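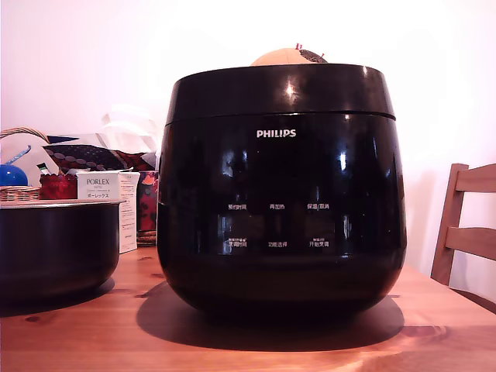

Rice night is moving upstairs

Quick one this month, sorry, running behind. The Clisura Street kitchen is getting new floors so rice night goes up to the Nimitham room for all of March. Same time, doors 6 pm, food when it's ready. Use the side stairs -- the front ones are blocked with tile.

Evangelia Pappas is cooking again. Lentils and rice with burnt onions, the one everybody asked for in the fall, plus a lemon soup if she gets the lemons. Nektarios Petridis on salad. Need 2 more people for dishes, tell either of them.

Things to bring:

- A bowl and a spoon. We are out of the paper ones and not buying more.
- Onions. Yellow, any size. Last time we ran out before the second batch and people were not happy.
- Rice cooker if you have one to lend. Put your name on the bottom with tape, and wash the inner pot first please. Lids too.
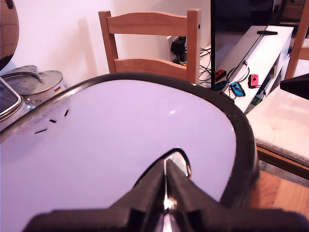 - Containers for leftovers. Anything that closes.

Rice itself is covered, Kyriakidis Grocery gave us 9 bags of long grain. Thank you!! Please rinse it before it goes in, at least until the water stops looking like milk. And let it sit 5 minutes after it's done, lid shut, no peeking. Evangelia will be watching.

Kids welcome as allways. Anum choir has the room after us so tables wiped and chairs stacked by 9.

Last updated: March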